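Home & Table | Storage | Small Spaces
Print this article | E-mail to a friend

The Table by the Door

Oksana Yatsenko clears her round-cornered table every August. It is the one surface in the apartment that everyone passes, and over a year it collects tea, vitamins, gift boxes, wrapping tissue and anything else small enough to be set down with one hand.

She has lived on the third floor of the Vallero building for 19 years. The cloth on the table is newer. It is a fuzzy pale blue-gray one that she bought at Nisar, a fabric shop two blocks over, and it stays on all year.

"I don't put things away first," she says. "I put them where I can see them. Then I decide."

Deciding takes her most of a morning. Soft things go first: tissue, scraps of white fabric, anything knitted or twisted. Tissue that can be smoothed flat is kept for wrapping. The rest goes in the trash. Jars stay until the end, and she likes clear glass with a screw lid. The tall one is for mulberry leaf, and she keeps the label on.
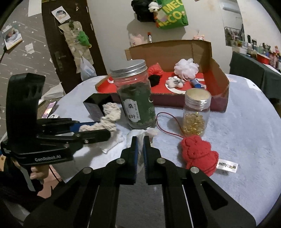 What Stays Out

Yatsenko allows six things back on the table. The mulberry leaf is always one of them. A smaller jar of golden-yellow beads or capsules usually makes the list, and so does a red plush figure on a dark red cord, which has hung from two different doorknobs and a curtain rod.

Her neighbor Arnulfo Alvarado uses a stricter rule. He keeps one tray, and when the tray is full he stops. Tomoyo Sekiguchi, who runs the housewares counter at Pluletti, tells customers to try a month with nothing out at all and see what they go looking for.

Yatsenko tried that once and was back to six things in three days. She couldn't find the tea.

A black box with a glossy finish is still undecided. It is a good box, she says, and the right size for buttons.

Filed under: Storage, Jars, Tabletops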